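Open day at the robot place, quick notes before I forget

Typing this on the train home so forgive the state of it. Went to the Kinura open day this morning. It's the old cold store by the canal, the one with the green doors, and they've been in there long enough that I felt bad for never going. I live 7 stops away. No excuse.

Got there just after nine, which was too early. Doors were open but the badge printer wasn't working, so everybody got a sticky label and a marker. Mine fell off inside ten minutes. Coffee was free and pretty good. The donuts were gone by half past, so if you go next year, go for the donuts first and the robots second.

Badge number 63, by the way. The last one I saw was up in the 290s and there was still a line out the door. They'd planned for 300 and had chairs for maybe half that. Lots of kids. Lots of people like me, no real reason to be there, just nosy.

First room was the warehouse stuff. Zarken had the big corner with a thing that drives under a shelf and carries it off. Fine. Seen it. The floor was taped out in yellow and a kid kept putting one foot over the line to make it stop, and it stopped every time, so full marks to the kid and to Zarken. The person at the stand was very patient about it. I'd have cracked.

I did ask what happens when something falls off a shelf. Answer: a person comes and picks it up. OK then.

Second room, Ghaffari. They do food packing, mostly soft fruit. One arm, suction cups, plums going into a tray. Quick! Much quicker than I'd have guessed, and I stood there longer than I meant to. One plum rolled off the back of the table during the first run and a woman next to me caught it and ate it. Best moment of the day so far at that point.

Their talk was less good. Slides, small room, warm. A lot of graphs with no numbers on the side. I get that they can't show everything but if you're going to put up a graph, put up a graph. I left before the questions which I now regret a bit becuase apparently somebody asked about jobs and it got interesting.

Sandwich break. Egg or cheese. Had egg. It rained for exactly as long as I was outside eating it.

OK so the part I actualy wanted to write about. Upstairs, end of the corridor, past the bathrooms. No sign apart from a sheet of paper taped to the door that said ATON, with an arrow pointing at the floor. Almost didn't go in. Smallest room in the building and easily the best thing there.

Aton is the tidying up project. Two arms, a bucket and a load of empties. The idea is the arms clear the drinks containers off the floor and into the bucket. Which sounds like nothing. I've got a nephew who can do it, if you stand over him. But after a morning of robots doing the same move over and over on things that are all the same size, it was kind of a shock to see one given an actual mess.

Because trash is all different, is the thing. I'd never thought about it. A can on its side wants to roll. A see-through bottle is hard for a camera to see, they told us, since it mostly looks like whatever it's lying on. Little bottles end up jammed against big ones. And the stuff at the bottom of the heap moves when you touch the stuff on top, so whatever plan you had a second ago is no good any more. The guy running it compared it to pick-up sticks and I've been thinking about that since.

They set it going for each group, a few minutes a time, and let you stay for the next one if you stood at the back. I stayed for four. Maybe five.

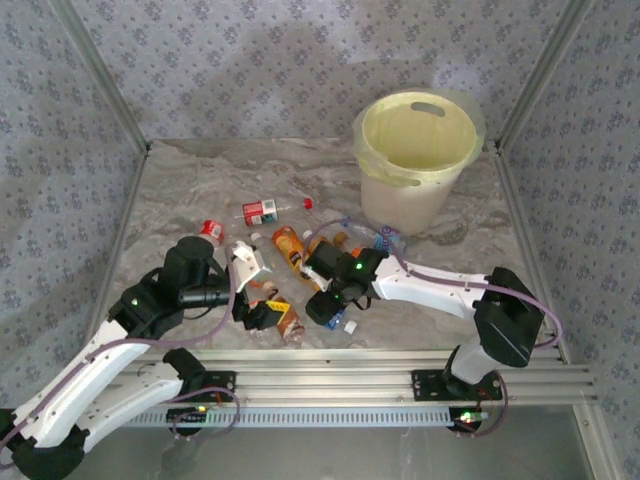 What got me was how slow it is. I mean that in a good way, mostly. The plum arm downstairs is all snap snap snap and you can't follow it. With these two you can nearly see them making up their minds. One goes down, stops, shifts over a bit, goes down again. The whole room leans with it. When a can finally went in on the second run people clapped, proper clapping, for a can going in a bucket.

It drops things too. They were very upfront about that. One bottle got picked up by the neck, turned, slipped, hit the rim and bounced back out, and there was a big groan. On the next go it got it. On the one after that it went for a cap and missed it three times and the guy stopped the run and put the cap in himself. Caps are the worst, he said. Too small, too flat.

Asked him if each arm knows what the other one is doing. He said it's one brain for both, so there isn't really an "other one", and then somebody's phone went off and I lost the rest. Would've liked more on that. If anyone from Aton reads this, please explain, comments are open.

Also asked where it would get used. Movie theaters, stadiums, trains maybe. He didn't promise anything - said a floor with gum and carpet and people's feet is a long way off from a nice clean setup in a lab. I liked that he said it. Downstairs everything was launching soon.

Things I'd change if it was my open day:

Put Aton downstairs. Come on. Half the people I talked to in the line for the coat rack hadn't found it.

More chairs.

Mics for the talks, or else smaller talks.

Some kind of map. There was one on the website but the rooms had been moved around since.

Let people drop the trash themselves. A kid asked if she could throw her own juice bottle in and they said not today, and I think the whole room would've loved it. Me included, I had a can in my bag.

Left at three-ish with a tote bag, two pens and a Zarken stress ball shaped like a shelf. Walked out past the recycling bins by the back gate and they were overflowing, coffee cups all over the ground. Took a while looking at that. Cups would be hard, I think. They'd squash.

Next one is in June, they said, and they're hoping to have a longer slot for the upstairs room. I'll go. Will try to write down what people tell me properly this time instead of on the back of a sticky label which I've now lost.

My stop. More later if I remember any.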